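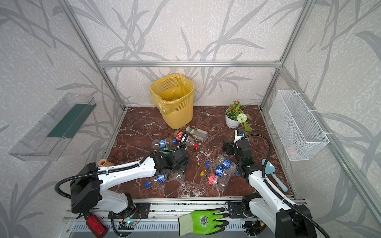 4. Comparing two gripper pads on the bottle task

By now you should have both arms homed and the controller talking to them. If you don't, go back to section 3, I'll wait. This part is where you find out which finger pads you want to live with. I ran it with the Ginen pads (soft, a bit tacky) on one arm and the Kunby pads (harder, with ridges) on the other.

1. Power down both arms before you touch the fingers. Two screws per pad, finger tight and then a quarter turn. I cracked a Kunby pad by going further than that.

2. Close each gripper fully and zero it from the Grip page. You have to do this again every time you swap pads. Yes, every time!

3. Set the closing force to 28 percent on both sides. Freya Rudd likes to start higher, but thin plastic bottles fold up fast and then you're testing something else.

4. Put out empty bottles with their caps on. Mix them up – some facing the arms, some sideways, a few crumpled ones bunched together. Put the wastebasket at the back where both arms can get to it.

5. Run five picks with the left arm, park it, then run five with the right. Write down drops and double grabs (two bottles at once, which happens more than you'd think).

6. Swap the pads between the arms and do step 5 again. My right arm has a little more play in the wrist, and the first time through I blamed the pads for it.

Note: Crumpled bottles are the real test. The Ginen pads gave me fewer drops on those, but they pick up dust and get slick, so wipe them down after each round. The Kunby pads did better grabbing right at the cap.

Note: If the gripper stops short and the log shows code 943, the zero from step 2 didn't save. Redo it and wait for the beep before you leave the page.

Caution: Don't run both arms toward the basket at the same time yet. The collision check isn't on until section 7, and they will happily meet in the middle.

Caution: Watch the cable loops when an arm reaches far forward. If one goes tight, hit stop and give it more slack at the base.

When you've got your numbers, save them under a new profile name and leave the pads you liked on for section 5.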